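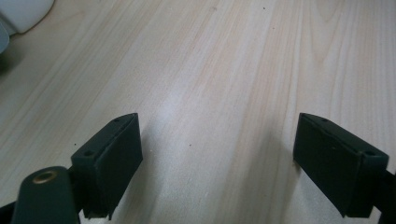
Open day at Hallach, my notes
Forum: Visits and events

yctai
Posted 10 May 2025
I promised to write after the visit, so I try to put it in order. English is not my first language, please excuse the mistakes.

The Hallach open day was in the Rajput building, second floor. Registration was a little slow, but the people were kind. They told us that 731 visitors had signed up, which I find a lot for a place where the corridor fits one person and a half. We were divided into small groups, and each group could stay up to 93 minutes in the lab. My group had Mudassar Magsi as guide. He answered every question, also the bad ones.

The part I liked most was the table with the hand-held grippers. A person holds one in each hand and does a household task, and the recording is later used to train the arms. The task for our group was to take the lid of a trash bin and the bag inside it, and then to empty a tray. It sounds easy. I asked to try, and I was allowed. After a few minutes my wrists were tired and I had great respect for the people who do this the whole day. 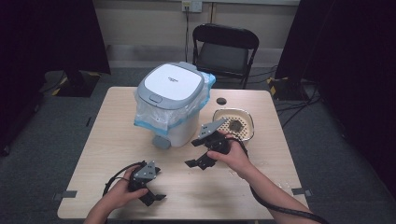

Both grippers over the table. The tray with the debris is to the right of the bin.

The bin has a button on the front of the lid and also a pedal at the bottom. I asked which one the robot should learn. Mr. Magsi said they record only the button for now, since a bin on a table has no use for a pedal.

talha_d
Thank you for the report. I was in the group after yours, I think. One question: did you see any robot arm move by itself? We did not. We saw people with grippers and then a video in the other room. For an open day called "Robots at Work" I expected more.

yctai
No, in my group also not. The arm in the next room was switched off when we came in. But I did not feel cheated. The recording is the work, in my opinion.

talha_d
It is a part of the work. If I visit a bakery and they show me only the flour, I am allowed to complain a little.

mahamk
I disagree with Talha. In December I went to the Devetti demonstration and there the arm did one thing, it put a cup on a shelf, again and again, from the same position. I learned nothing from it. At Hallach I could hold the tool and ask how many recordings they need. The answer was 1,525 for the bin task alone, and they are not finished.

y.kiani
Is this 1,525 good recordings, or all of them with the failed ones included? For us it makes a big difference. We use Vameo for sorting ours, and we throw away more than I like to say.

mahamk
I wrote down only the number, sorry. Maybe yctai asked?

yctai
I did not ask this. I can write to Mr. Magsi, he gave us his address. I will also ask about the cables. The right gripper has a thick one which goes over the table edge, and I had the feeling that it pulls my hand down. Perhaps it was only my way of holding.

y.kiani
It was not your holding. Our cables pull too. We fixed ours to the forearm with a strap and it became better, but then people complain about the strap.

Please ask him also if they change the table. If every recording is on the same pale top, I would worry what happens on a dark one.

talha_d
With this I agree. Same table, same bin, same curtains behind. Then you take it into a real kitchen and it is lost.

mahamk
You do not know that they use only one table. We were in one room of the building.

talha_d
True, I do not know it. I will wait for the answer from Mr. Magsi.

yctai
The mail is sent. I put in the three questions: the failed recordings, the cable, the table. For those who want to go next time, the registration is on the Hallach page and you should bring an ID, they do check it at the door.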